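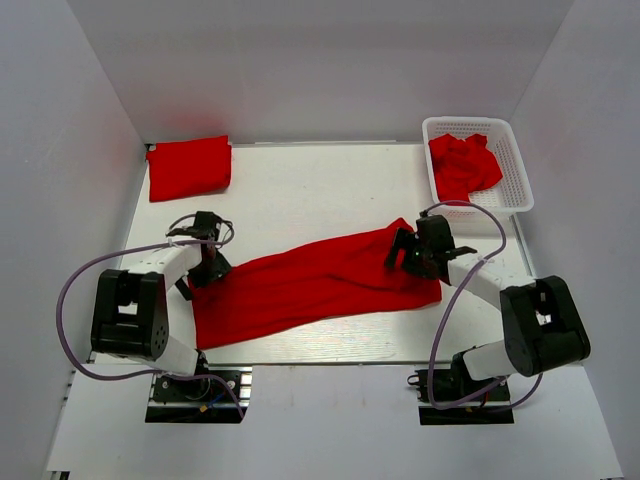
Automated folding at the Flallby laundry is the use of paired robot arms to fold flat textiles at a contract laundry run by Frandsen. Folding had been done entirely by hand, at standing tables, and the system was presented to staff as relief from repetitive work. A cell has two arms mounted along the near side of a white table, with a perforated plastic basket in one far corner for cloths still to be folded and the opposite corner kept for finished ones. Red cloths were the first item assigned to the cells.

Laundry > Finishing > Automated folding

Effect on staff

Frandsen installed 8 cells, supplied by Trusov, and stated that no jobs would be lost. The claim is hard to test. The site listed 221 employees before the change and has published no figure after it. Folders were moved to loading baskets and checking corners - work that is lighter on the shoulders but still repetitive, and graded one pay step lower.

Disputed output

The supplier's figure of 3425 pieces per shift covers all cells together and leaves out pieces refolded by hand. Esow, the local union branch, asked for the refold count in June and received a summary without numbers. The promised retraining course had 100 places - its content was never described.

Articles | Topics | Recent changes | Log in

Contact the editors - Copyright 2024 - Back to top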